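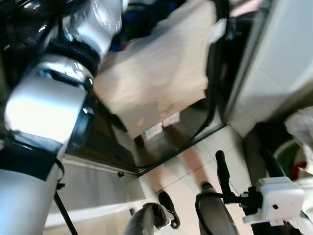
Silver links and black joint rings, with someone in beige in the middle.

Tips > House and Shed > Heating Oil

Our house isn't on the gas main, so I've been buying kerosene by the tankload for longer than I care to admit, and I've made most of the mistakes going. These are the bits I pass on to friends who've just moved out to the sticks.

Order in July if you can stand to think about radiators in July. I ring Cordeiro first and then Trokach, and I tell each of them what the other one said (cheeky, but it works more often than not). Ask for the price with VAT on. My neighbour Sofia Garcia goes in with us on deliveries now, and the driver does both houses in one stop.

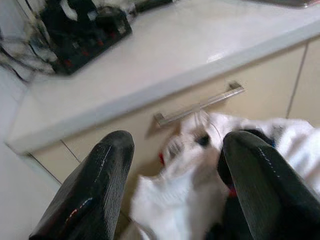 Drips are easiest to find at the filter, that little bowl on the pipe near the tank. Have a look when you top up. I wrap a white cloth round the joint, a soft crumpled one like the one between those black fingers, and leave it overnight. Kerosene has a tint to it and you'll see even a small weep on white cotton, whereas on my old navy tea towels I could never tell. If there is a mark, turn the oil off at the tank and ring your heating engineer. Please don't go at it with a spanner! I did, and it was worse afterwards.

Dip the tank yourself, even if you've got a gauge. Mine's a Zundico, the sort with a screen that sits in a plug socket indoors, and it told me we had plenty right up until the boiler went out at 5 in the morning. I use a length of clean dowel with pencil marks on it and write the reading on the back of the shed door. The last one says 108 cm, with a rude word next to it about the price.

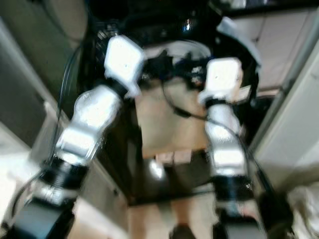 White shoulder blocks at the top, arms coming down from them.

Never let it run right down. Sludge and water sit at the bottom and that's what you end up feeding your boiler. I reorder when there's 200 litres left, and our Prostar has been much happier for it.

Water is the other nuisance. Check the filler cap is screwed on properly after every delivery, and look at the vent while you're up there. Tayla Katene, who services ours, found a wasps' nest in the vent one year, so I look for that as well.

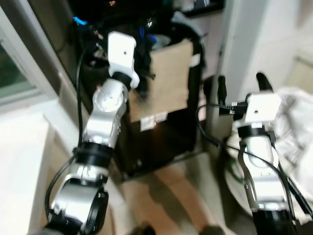
Two arms reaching up towards a cluttered room.

If you spill some on the path, cover it with cat litter, the cheap clay kind, and leave it for two days before sweeping up. Don't hose it! It only goes down the drain and then you've a much bigger problem. The used litter shouldn't go in the kitchen bin either, so ask your council where they'd like it.

For the smell on your hands, rub in a spoonful of cooking oil first, then washing-up liquid, then rinse. Coats take longer. Mine hung on the line for most of a week and still had to live in the shed.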